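How Light Bulbs Help Us See Colour
A guide for younger readers from the Pallwood Museum of Lighting

Daylight looks white, but it is a mixture of many colours. When it passes through drops of rain, the colours spread out and we see a rainbow. A lamp makes its own mixture, and no two kinds of lamp are quite the same.
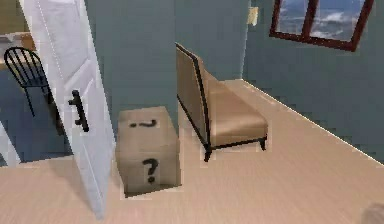
An object has no light of its own unless it glows. It sends back part of the light that falls on it, and our eyes collect what is sent back. A white door returns nearly all the colours, while its black handle keeps most of them. This is why the handle stands out so strongly against the door.

Some bulbs give a yellowish light, which people call warm. Others give a bluer light, which people call cool. Neither has anything to do with how the bulb feels to touch – a lit bulb should never be touched.
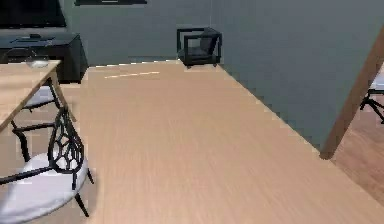

A black armchair on a wood-grain floor.

The brightness of a bulb is measured in lumens. A bulb of 800 lumens is often chosen for a living room. The number is printed on the box.

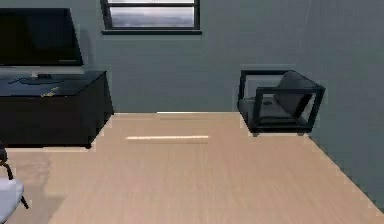 Why do socks look a different colour outdoors?
Daylight and lamplight contain different mixtures of colours, so the socks send a different mixture back to your eyes.

Try it yourself. Take 2 socks, one navy and one black, and look at them beneath a lamp in the evening. Look again by a window in the morning, and write down what you notice.
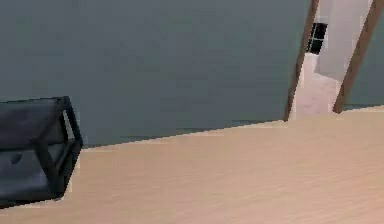
Plain grey-green wall and light wood-look floor.

Text by Birsen Şimşekoğlu. Checked by Myung-ja Tak, September 2026.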